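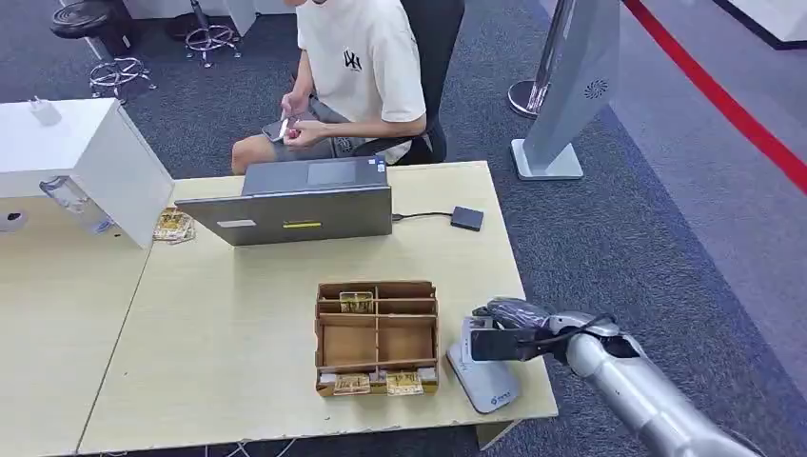 July 3, 2018

Up before seven. Coffee, toast, the end of the apricot jam. I meant to get through the whole desk drawer before lunch and managed half of it.

The drawer has been bad since March, when we moved the office things over from Tangen and I tipped two boxes straight into it and shut it. Every time I wanted a stamp I had to take out a handful of chargers first. Last night I couldn't find the spare key for the bike and that decided it.

I used the cardboard tray with the dividers. I had been going to buy one of the plastic ones from Varnivar, but they wanted 17 dollars for it and the cardboard one was already in the closet doing nothing. It has a narrow row at the back, two big squares in the middle and slots along the front. The dividers are thin and one of them leans if you push it, so nothing heavy can go in there.

The small packets went in first, the ones with the gold printing. They fit the front slots well enough. One more went in the back row, standing up, because lying down it takes the whole row. I left the two big squares for later. I want the tape and the scissors in one and the batteries in the other, but I haven't decided, and the batteries are still in a bag in the hall.

Threw out: 8 dead pens, a calendar from 2015, a broken ruler, three keys that fit nothing in this apartment, the manual for the old Brasteck kettle (the kettle went two years ago). Kept the manual for the fan. Kept a Medix thermometer that I think works. It needs a battery and I don't have that size.

Gunvor Vik called at ten and we talked for longer than I wanted to. Her roof is being done and the men start at seven in the morning. She asked whether I still had her casserole dish. I said I would look. I looked, and I do have it, it was behind the flour. I'll take it over when I go for the bike tire.

After that I sorted cables on the bed. More than 5 of them are the same kind, all black, and I have no idea what half of them came with. I wrote labels on masking tape for the ones I was sure of. The rest are in a shoebox with a question mark on the lid. If I haven't opened it by the winter it can go.

Lunch was the rest of the potato soup with an egg in it. Too much salt, same as yesterday.

In the afternoon it got warm and I didn't do much. Opened the kitchen window and the hall window so the air would go through. Paid the electric bill. Wrote to the landlord again about the bathroom tap and kept a copy this time. He has had one letter and two phone calls from me about it. Then I lay down with the paper and slept until almost four.

Went to the store for milk, onions, dish soap and light bulbs. They were out of the small bulbs, so the lamp by the bed stays dark for now. Bought cherries, which were expensive, and ate half the bag on the way home.

Back to the drawer at five. Wiped it out with a damp cloth and let it dry on the balcony, upside down on two flowerpots. There was a line of old glue along the back that wouldn't come off with soap. It came off with cooking oil and a butter knife. Measured the inside while I was at it and the tray will go in, with a gap down one side wide enough for envelopes. I had worried about the height but the drawer closes over it as long as the packet in the back row lies at a slant.

Found the bike key. It was in the pocket of the gray jacket.

Still to do: batteries, tape, stamps into an envelope, something for the paper clips. A matchbox would do for the clips, if I have one. The second drawer is worse than the first and I am leaving it until next week.

Supper at eight, bread and cheese and a tomato. Watered the beans. The one nearest the wall has yellow leaves at the bottom and I pulled those off. Set the casserole dish by the door so I don't leave without it.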